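# Chapter 4: Keeping Hand Tools in Order

A tool that cannot be found is no use to anyone. Most homes own more tools than they need, and the usual reason is that something was bought again when the first one went missing at the back of a drawer. This chapter deals with storing small hand tools at home. It covers the choice of container, the way tools are laid in it, and the habit of putting them back.

By the end of the chapter you should be able to:

- choose a suitable container for a given tool
- explain the difference between working storage and long-term storage
- set out a small work area before a job and clear it afterwards
- keep a simple record of the tools in a household

## 4.1 Working storage

Working storage means the place where a tool stays while a job is going on. Long-term storage means the place it goes back to when the job is done. The two are often confused. A toolbox with a lid and catches is good long-term storage, but it is slow to use if you have to open it each time you want to tighten a screw.

A shallow open tray makes good working storage. The tool can be seen from above and picked up by the handle without moving anything else. The raised sides stop it rolling on to the floor, and they also keep a metal tip off the table or cloth. A bright colour helps, as most hand tools have dark handles and bare metal shafts and are easily lost against a dull background.

The tray should be longer than the tool, so that the tool lies flat on the bottom. If it has to be propped on the rim it will tip out when the tray is carried.
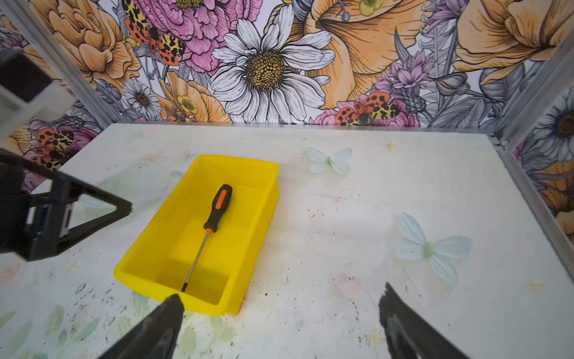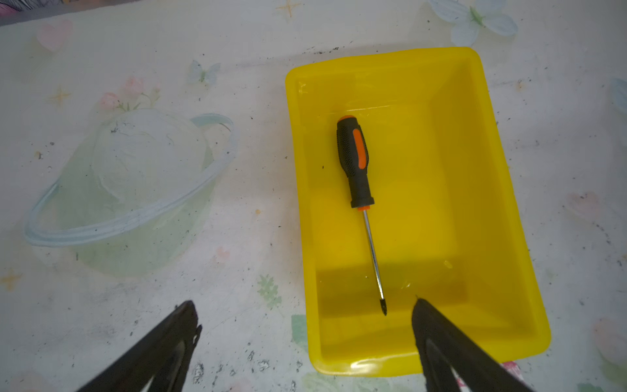
*Figure 4.1 A screwdriver in a yellow plastic tray, seen in two views.*

## 4.2 One tray, one job

Nikola Yordanov ran the repair bench at Krasniqi, a furniture shop, and taught evening classes there every April. His rule was that a tray should hold the tools for one job and nothing more. If the job was a loose hinge, the tray held a screwdriver. Glue, clamps and sandpaper stayed on the shelf until they were wanted.

Students found this slow at first. They had been used to emptying the whole toolbox on to the bench and hunting through the heap. After a few classes most of them were laying out their trays before they looked at the piece of furniture, which Yordanov did not want either. The order he taught was:

1. Look at the job and decide what has to be done.
2. Collect the tools for the first stage.
3. Lay them in the tray with the handles towards the same end.
4. Return each tool to the tray when you put it down, even for a moment.
5. At the end, wipe the tools and take the tray back to the shelf.

Step 4 is the one most often missed. A screwdriver left on the arm of a chair will be sat on or carried off to another room.

## Activity 4A

Choose a small repair in your own home, such as a loose cupboard handle. Write down the tools you expect to need, then collect them in one tray or box lid. When the repair is finished, mark on your list any tool you did not use and add any you had to go back for. Keep the list, as you will need it for the household record in section 4.5.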